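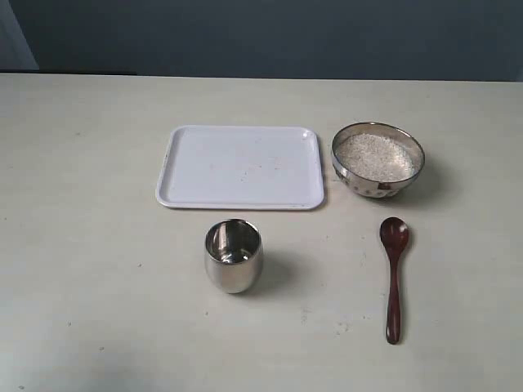

Zidorley council approves kitchen automation budget

July 2023

The Zidorley Institute has approved a staged equipment plan for its food handling laboratory, with funding committed until 2030. The plan covers the purchase of three bench-mounted robot arms, their grippers and safety guarding, along with service agreements for each unit.

Scooping and portioning of dry foods will be the first work assigned to the new equipment. Suppliers will be asked to show that an arm can move grains between ordinary household vessels using a standard spoon, and to quote separately for spare parts, training and software licences.

Kwaku Aryee, who manages capital works at the Institute, said the purchase price was only part of the decision. "We have asked for the full cost of ownership, including calibration and the labour needed to keep each cell running," he said.

The laboratory currently leases one arm from Priltitard under an agreement that will not be renewed. Floor space of 296 square metres has been set aside in the Lumbantobing Building, where electrical work must be finished before delivery.

Tender documents are available from the Institute's procurement office. Submissions close in September.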